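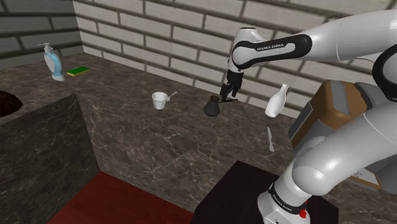 11/7/21

Batch 4 of the walnut ink is bottled and I am so happy with it! Over three weeks in the bucket, hulls and all, and the color is finally where I wanted it: a deep brown that goes warm at the edges when you thin it.

Started with 1494 g of hulls from the Dillik trees, very black and soft by the time I got to them. Rainwater to cover, lid on loosely, stirred when I remembered (most days, not all). Simmered yesterday on the low ring and strained twice, first through the old curtain, then through the fine cloth. That left 418 ml. Batch 3 gave more liquid but it was thin stuff, and I kept having to go over every line.

Added gum arabic a little at a time this round. Should have done that from the start — last time I tipped it all in and spent the evening chasing lumps around with a fork. Two cloves in each bottle against mold.

Tests on three papers:

Cirkwood 157 gsm, the smooth side: lovely. Crisp line, no feathering, and a dark little bead where the stroke ends. Rough side drinks it a bit but the wash is gorgeous.

Mrema pad: feathers with the steel nib, fine with the reed pen. Dries a shade redder than on the Cirkwood and I can't work out why. Is the sizing different? If anyone knows, write it in the margin.

Brown wrapping paper from the drawer: didn't expect much, and now I want to do a whole sketchbook on it. With a touch of white gouache on top it really sings.

Sheet 69 in the swatch binder has all of these plus a strip half covered with foil, taped in the south window. Leave it up until the end of November please, even if it looks like trash.

Still to do: try a rusty nail in a small jar of the leftovers and see how dark it goes. Keep that one away from the good nibs. Order more dropper bottles from Plustodport, the 30 ml ones, the caps on the bigger ones leak.

Hands are brown up to the wrist. Gloves next time.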